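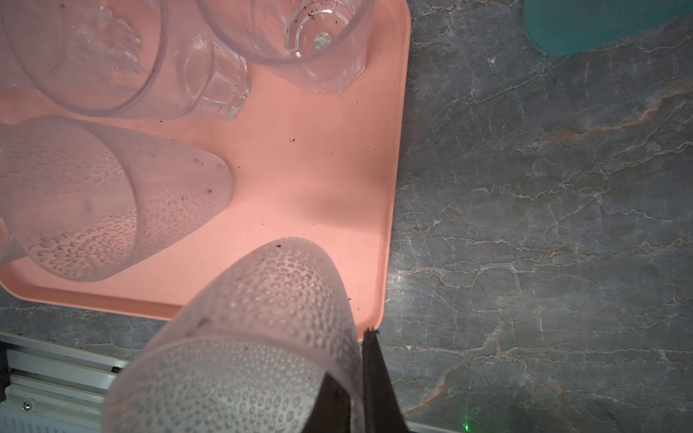 The Long Rest: Why Home Bakers Are Letting Their Dough Sleep

By Na-rae Byun
September
302 shares | 177 comments

Search recipes, stories

When I first rented the small kitchen behind Pornira, the bakery where I learned my trade, I baked bread the same way I had seen it in every book. I mixed, I waited one hour, I shaped, I waited again, and by lunch there was bread. It was good bread and my customers were polite about it. Then one evening I had to leave early for my niece's school play, and I put a whole tub of dough into the refrigerator because I did not want to throw it away.

The loaves from that tub had a darker crust, with small blisters on it, and the inside smelled a little of yogurt and nuts. I have not made same-day bread for sale after that.

Sun-ja Gil runs the morning shift at Pornira and has kept dough cold for much longer than I have. "People think the refrigerator stops the dough," she told me. "It only makes the dough slow." The yeast works less in the cold, but the flavor continues to build. She gives her country loaf two nights. Her milk bread gets only one, and she is strict about it – the dough is rich, and she does not like how it tastes later.

How cold, and how long

For most home refrigerators, one night is a good place to start. Mix your dough in the evening, with a little less yeast than the recipe asks. Let it stand in the room until it looks slightly puffy, then cover it well and put it on a low shelf. In the morning it should be bigger and feel firm when you press it.

The cover is important. I lost several doughs to a dry skin on top, which later becomes a hard line inside the bread. A lid that closes tight is best. A wet towel will dry during the night and stick.

Kazimiera Kubiak, who teaches rye baking from her home, does not agree with all of this. She believes that wheat bakers use the cold too much, and that her sour rye is better in a warm corner of the kitchen. I ate three slices at her table with butter and salt, and I could not argue. Rye has its own rules, and I am still learning them.

Shaping from cold

Cold dough is easier to handle than warm dough, and this is the part I like most. It does not run over the table. You need only a little flour on your hands, and you can make clean cuts with a plain kitchen knife. Work gently and let the shaped loaf stand under a cover before baking. In my kitchen this takes between one and two hours, in winter sometimes longer. Press it with a floured finger – if the mark comes back slowly, turn on the oven.

My oven is old and I heat it for 45 minutes with the heavy pot inside. Hae-won Pyo, my neighbor at Pornira, bakes on a flat steel and puts a pan of hot water below. Her crust is thinner than mine, and her children prefer it.

2079 views
Leave a comment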